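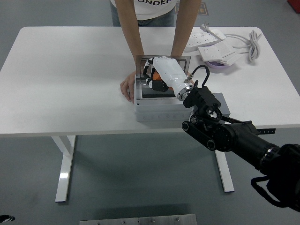
Fig. 4. Enclosure on the bench, clear lid raised.

4. Preparing the Plullier enclosure

Read this section with the box in front of you. The leaflet packed with the enclosure says it can be ready in a few minutes with no tools. We have set up enough of them at Stirkgate to doubt that, so allow longer and keep a screwdriver handy.

4.1 Placing the box

1. Clear the middle of a flat table. Keep the box well back from the edges.
2. Set the box down with the hinge on the far side, so that the lid opens away from you.
3. Press on each corner in turn. If the box rocks, fix that first. The stick-on feet are supposed to take care of an uneven table. They don't do much.
4. Keep power strips toward the back of the table, clear of the lid's swing.

4.2 Opening the lid

1. Open the lid with one hand and steady the side of the box with the other.
2. Stop when the lid stands upright. Do not push it further to see whether it will go.
3. Let go slowly. The leaflet calls the hinge "self-supporting." Treat that as a hope. If the lid drifts forward at all, have a second person hold it while anything is inside the box.

CAUTION: Never lean on the raised lid or use it to turn the box. Slide the box by its base with the lid shut.

4.3 Choosing the knockouts

The faint circles low on the front face are knockouts. They are easy to remove and impossible to put back, whatever you may read about the blanking caps.

1. Lay out your cables before opening any of the circles.
2. Mark the ones you need with tape.
3. Take the box off live work. Support the wall from behind with a scrap of wood and tap the circle from the outside.
4. Trim the rim and fit a Trillis gland, size 16. Other makes may fit – we have had mixed luck.

NOTE: An opened knockout with no gland in it cancels any claim the box has to keep dust out. Tape is not a gland.

4.4 Checking before use

1. Look over the floor of the box for screws, plastic chips and bits of cable tie.
2. Lower the lid by hand. Do not let it drop.
3. Slip a strip of paper under the lid at each side and pull. It should drag evenly. If it slides out freely, the seal is not seated there.
4. Open and close the lid once more and repeat step 3. A first pass proves very little.

The maker claims the hinge is good for 1000 openings. Ours had some play in it well before that, so we check it every 100 and write the result on the Gilmartin card.

Replacement lids are ordered under part 2741. Check that the hinge pins are in the bag before you sign for it.

Section revised 8/6/24, Bláthnaid Ní Chonaill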